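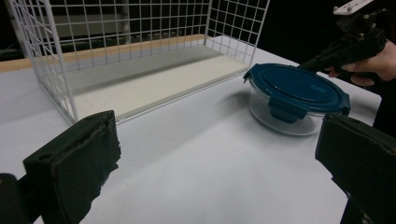

Patricio Bravo asked, when we finished the last evening, why we do not simply make the fingers close harder. If the object slips, he said, give it more force. It is a fair question and I promised to answer it in writing, so these notes begin with it.

Notes for evening 4: fingers, padding and the first closing tests
Home Gripper Build, Trunside shared workshop

1. Force or friction

A gripper with two fingers holds an object by friction. The pads push from both sides, and the weight pulls down. The largest weight you can hold depends on two things multiplied together: how hard you push, and how well the pad surface sticks to the object. Because there are two pads, you count the friction twice.

If you write it as a formula:

holding limit = 2 x friction coefficient x pushing force

Patricio wants to increase the last number. It works until something bends. Our fingers are printed, and the screws at the root of each finger go into plastic. When the force goes up, the finger opens at the tip like a pair of weak scissors, and then only the back part of the pad touches. You have more force and less contact. With smooth things such as glass bowls, I prefer to improve the surface first.

Smooth, hard and rounded is the difficult combination. A bowl which becomes wider towards the rim has walls that are not parallel to your pads, so the object wants to move down when you squeeze it. A soft pad helps because it takes a little of the shape of the wall. For a container with a lid you also have to decide where you hold: on the glass, or on the lid. If you lift by the lid, the closing tabs carry all the weight. Check them with your own hand before.

2. Worked calculation

Jennylyn Ignacio weighed her full lunch container on the kitchen scale: 937 grams. To hold this against gravity we need 0.937 x 9.81 = 9.2 newtons.

Suppose the coefficient between pad and glass is 0.6. Then:

pushing force = 9.2 / (2 x 0.6) = 7.7 newtons per finger

This is the limit, where it just does not slip. Multiply by two for safety, because you will move your arm and not hold it still: 15.3 newtons. Repeat the calculation with a coefficient of 0.3, which is more like bare plastic on glass. You will get 30.6 newtons, and I think you will see why I buy foam.

The calculation is for vertical walls. For a sloping wall please treat it as a first estimate only.

3. Putting on the padding

Two materials are in the drawer. The Lurnel foam is thick and comes in a sheet. The Benjelloun rubber strip is thin and already has glue on the back. Most of you used foam last year, and it is easier to correct.

Cut the piece 4 mm larger than the finger face on every side. Clean the finger with alcohol and let it dry. Put contact glue on both surfaces, wait until it does not stick to your knuckle, then press. You have one chance, so start at the tip and roll towards the root. Cut the extra material with a new blade after one hour.

Do not cover the screw holes. If you did it already, as Cherry Mae Layug and I both did in March, find the hole from behind with a thin nail and cut a small circle there.

The cut edge of the foam becomes rough after some use. Small fibres do no harm. When pieces come off and stay on the table, change the pad.

4. The handle and the top plate

Your fingers should go around the handle without touching the moving part. Close the gripper completely and open it again, slowly, and look for places where the skin can be caught. Precious Dimaculangan put tape on the lower half of her handle and this was a good idea - the printed surface becomes slippery in a warm room.

The top plate is fixed with four screws. Tighten them in a cross order, half a turn each time. A plate that moves even a little will make everything you mount on it useless.

5. Closing tests

Do the test at a table with a light, plain surface, and keep the height of the lift low, 6 cm is enough.

Close on the object and wait.
Lift, and hold while you count slowly to ten.
Turn the wrist a little to the left, then to the right.
Put the object down and open.

Write in your sheet the object, where you held it, the pad material and whether it moved between the fingers. "It was fine" is not a result. Write "moved 2 mm down" or "did not move".

Begin with a plastic cup. Glass comes when the cup has passed, and please put a towel under it.

6. For next time

Read the Brevau leaflet on springs, pages 4 to 6. The spring we will fit is sold for 2000 cycles, and we shall discuss what this means for a tool which you close many times in one evening. Jocelyn Dela Peña has the key to the cabinet. Bring your sheet, also when it is not complete.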